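Council clerk explains how the Drurnville recall petition will be checked

The petition to recall the chair of the Drurnville town council was handed in at the municipal building last week, and the work of deciding whether it leads to a vote now rests with the clerk's office. In an interview in January 2023, the town clerk set out the procedure and declined to discuss the merits of the complaint.

"Our office does not take a view on whether an official should stay or go," the clerk said. "We receive the papers, we compare the signatures with the voter roll, and we report the result to the council in open session."
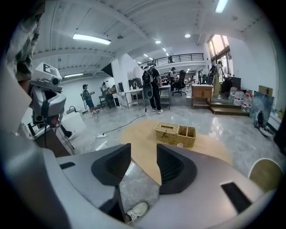
Hand-held equipment, with a second unit at left.

The petition consists of 39 pages. Each page must carry the full text of the charge and the sworn statement of the person who circulated it. A page without the statement is set aside in full, including any valid signatures on it.

"That is the part residents find hardest to accept," the clerk said. "A person may have signed in good faith and still not be counted. The charter gives us no room on that point."

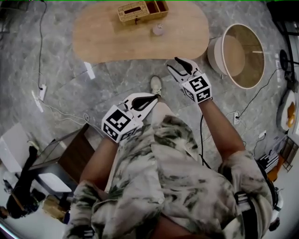 The charge itself concerns the council's decision to award the Milomell Road contract without a second reading. The chair has denied any breach of the rules and has filed a written reply, as the charter allows. The reply would be printed on the ballot beside the charge, with the same limit on length.

Under the charter, 188 valid signatures are needed to call an election. The clerk would not say how many had been submitted, noting that the figure will be entered in the record once the review is complete.

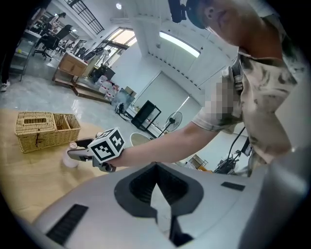 Can a resident withdraw a signature after the petition has been filed?

Withdrawals are accepted only before filing. Once the clerk has stamped the first page, every name stays on the petition.

The Shakya and Prureveo precincts would vote at their usual polling places if an election is called. The council would have to set the date within five weeks of the clerk's report.

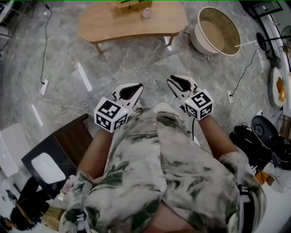 Photo: Drurnville Town Record

Asked whether the office had enough staff for the review, the clerk said that four employees had been assigned to it and that other services would continue during normal hours. License renewals and records requests are not affected.

The chair remains in office during the review and may preside over meetings, with one exception. "When the report is presented, the vice chair takes the gavel," the clerk said. "After that item is closed, the chair may return to the seat."

The report will be posted at the municipal building on the day it goes to the council.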